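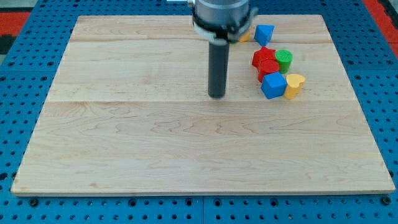
How I Look After a Pale Wood Play Board

My kids' blocks live on a light wood board, and over the years I've gotten pretty fussy about it (ask anyone in my house). If you have a pale, maple-looking board that gets blocks dumped on it all day long, this is the routine I use. It takes an afternoon, and most of that is waiting for oil to soak in!

What you'll need
Fine sandpaper on a block
Two lint-free rags
A bowl of warm water with a drop of dish soap
Board oil — I use the plain one from Plumley

Step 1. Clear off the toys and wipe the whole board with a damp rag, going with the grain. Don't soak it. Boards made from planks have seams, and water loves to sit in a seam. Wipe the edges too, then stand it up to dry overnight.

Step 2. Run your palm over it. You're feeling for fuzz, dents and any spot where one plank sits higher than its neighbor. Mark those lightly with pencil.

Step 3. Sand with the grain, nice and easy. Slow down wherever the grain swirls, those knotty patches scratch if you get impatient (I have the scratches to prove it). Round over the front edge just a hair while you're at it, little wrists rest there.

Step 4. Get rid of the dust. I vacuum first and then use a barely damp rag. Let it dry again.

Step 5. Oil. Pour a small puddle in the middle and spread it out thin. Pale wood goes a bit more golden with the first coat, so try the underside first if you're attached to the color. Wait an hour, buff off whatever's left, and do a second coat if it looks thirsty.

Step 6. Wash the blocks while you wait. Painted ones get a quick wipe and a towel dry, no soaking. Plastic ones can go in the sink with the dishes.

Lay your oily rags flat outside to dry before you toss them, please — a balled-up rag can catch fire by itself.

I redo ours every October, and spot-sand in between when something gets dropped on it.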